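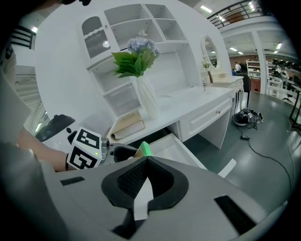 Hand-held gripper with a green finger pad.

Household tips: when someone in the house must stay home sick
By Érica Falcão
Filed under: Home and Health | Hunstead edition

Every February the same thing happens in our building on Gover Street. One person starts to cough on Wednesday, and by the weekend half of the stairs is coughing too. I have cared for sick family in three apartments, all of them small, and these are the habits that stayed with me. Your doctor's advice comes first, of course, and also the rules of your county if there are any.

Choose the room
Give the sick person the room with a window that opens well. It does not need to be the biggest one. Open the window for ten minutes in the morning and again before bed, and keep the door closed while you do it. If you have only one bedroom, let the sick person have it and sleep yourself in the living room. A rolled towel at the bottom of the door stops the draft in the hallway.

Put a small table outside the door. Food goes on the table, you knock, you go away. My mother found this very rude the first day and very comfortable the second.

The bathroom
If there is one bathroom for all, the sick person uses it last in the morning. Leave the fan running or the window open afterward. Take the shared hand towel away and give each person their own, in a different color. Toothbrushes should stand in separate cups.

Cleaning what hands touch
Wash first, disinfect second. A dirty surface does not disinfect well, so use soap and warm water, wipe dry, and only then take the disinfectant. Read on the label how long it must stay wet. Many people wipe it off after a few seconds, and then it is mostly a nice smell.

Never mix bleach with vinegar, ammonia or any other cleaner. Write the date on the bottle when you dilute it and make a fresh one each day.

The things I used to forget:
– light switches and the cord of the blinds
– the refrigerator handle, on the inner side
– the remote control
– the faucet in the kitchen
– the button of the elevator, if you go down with the trash

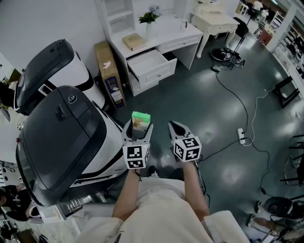 For the remote control, take out the batteries before you clean it and use a cloth that is only damp. The same is good for the thermometer, except for the tip, which you clean as its leaflet says.

Laundry
Do not shake the sheets. Roll them together from the corners and carry them in a bag that can go in the wash also. Use the warmest water that the fabric allows and dry everything completely – a towel that is still a little damp in the middle should go back in the dryer. Wash your hands after you load the machine, not only after you unload it.

Dishes
Ordinary hot water and dish soap are enough. I keep one plate, one bowl and one mug for the sick person, the ugly blue ones from the Briem market, so that they are easy to recognize.

What to have in the closet
Soap, tissues, trash bags with a string, a thermometer that works, broth, rice, crackers, and the medicine your family normally uses. Check the dates on the medicine now, before you need it. Tape a list of phone numbers inside the closet door: doctor, pharmacy, one neighbor.

Readers in Vollurthorpe asked if the hallway carpet must be shampooed afterward. I vacuum mine slowly, with the windows open, and leave the shampoo for spring.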